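Day whatever of the cup job

My thumbs hurt. That's how I know it was a proper day's work!

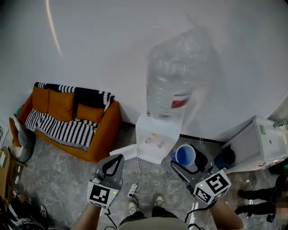
So I got through 90 takes before lunch, which for me is a record (Genivaldo did 100 yesterday, but he has hands like a piano player and doesn't stop to talk). Pick up the cup, move it, put it down, let go, start over. The trick I finally learned is to squeeze slower than feels natural. When I go at my normal kitchen speed the cup tips, and then that take teaches the robot to tip cups too, so out it goes.

Ah-rin watched me for a while and told me I keep leaning in with my shoulders. Fair! A robot arm has no shoulders to lean with, so now I try to let the grippers do the reaching and keep the rest of me quiet. It feels like dancing with a broom -- two brooms, I guess.

They want roughly 3,000 takes from all of us by the end of May. I did the math on the bus and then wished I hadn't. Next up is cup plus water, and I'm a little nervous about that one.

Got home, reached for my own mug and caught myself pinching it with two fingers, very slowly. Mom asked if I was feeling all right.

Soup for dinner. Bed early.

Comments

jeonfan: Do they keep the bad takes anywhere? We had to save ours in a separate folder.

Tilly B.: Stretch your thumbs!! Warm water helps too.

marrow_k: Two brooms, ha. More of these please

Contact | Copyright Zavwood Diaries | Back to top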